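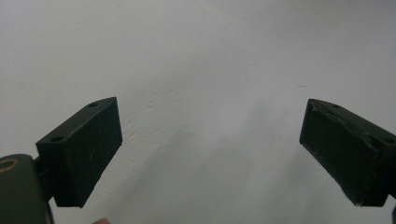
I finally made sourdough crumpets and I can't stop talking about them!

3 min read

If you keep a starter you'll know the guilt of tipping the extra down the sink. Mine is called Havura (my niece picked the name, I've never found out where it came from) and she's a greedy thing. For years I fed her, used a bit, and threw out the rest. Then my neighbour came over with a plate of crumpets still steaming under a tea towel, and that was the end of my discard jar sitting sadly at the back of the fridge.

You need 150 grams of discard, half a teaspoon of sugar, a good pinch of salt and a quarter teaspoon of bicarb. Stir in the sugar and salt first. The bicarb goes in last, right before you cook, and the whole bowl puffs up like something out of a school science fair - I still giggle every time.

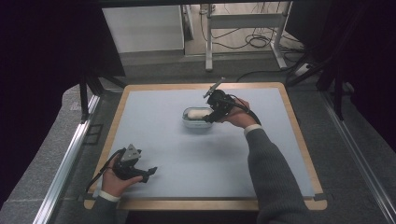 Butter your rings properly. I mean inside, bottom edge, everywhere, because my first batch had to be chiselled out with a butter knife. Fill them halfway and keep the heat low, lower than you think. The holes open up from the outside in, and when the middle has lost its shine you can lift the rings and flip for a few seconds to colour the top.

I've tried it with rye in the starter and it's lovely, a bit darker in flavour, though the holes are smaller. Wholemeal was heavy. Discard that's been in the fridge for 48 hours gives my favourite tang.
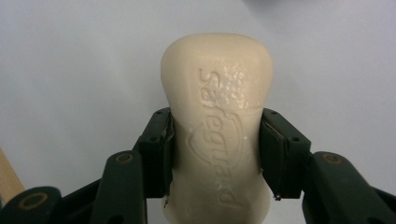

Toppings! Butter and honey, obviously. But also cheddar under the grill with a scrape of Vegemite, which I had for tea two nights running. They freeze beautifully too, straight into the toaster from frozen.

Next month I'm having a go at English muffins with the same jar.

Get new posts by email. Unsubscribe whenever you like.

2 comments

Ynyr Ruddock
Made these this morning with egg rings and they worked a treat. Mine needed a splash of water, the starter was very thick.

Nivell
Can you use self-raising flour in the starter or is that asking for trouble?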